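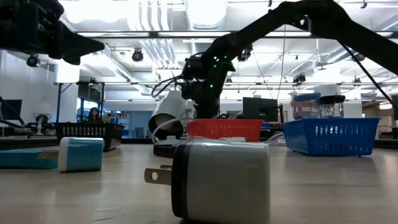

Two chargers out on the table, baskets standing by

How to sort the charger drawer
by Vimala Kotian

Every home has one, and ours had reached the stage where it opened only if you were rude to it. Set aside an hour. You will be told it takes ten minutes, by people who own one phone.

1. Tip the lot onto a table. Apologise to the table.

2. Fetch three plastic baskets in different colours. I use black for keep, red for "ask the family" and blue for anything that has no business being in a charger drawer, such as jars.

3. Try each charger in a socket you trust. Give it 60 seconds. Cracked casing or bent prongs, straight out.

4. Label the survivors. Masking tape will do. "Phone, probably" won't.

5. Allow roughly eight chargers per household, then watch everyone defend a ninth.

6. Take the rejects to the electricals bank, not the kitchen bin.

The red basket gets one week. After that I stop asking.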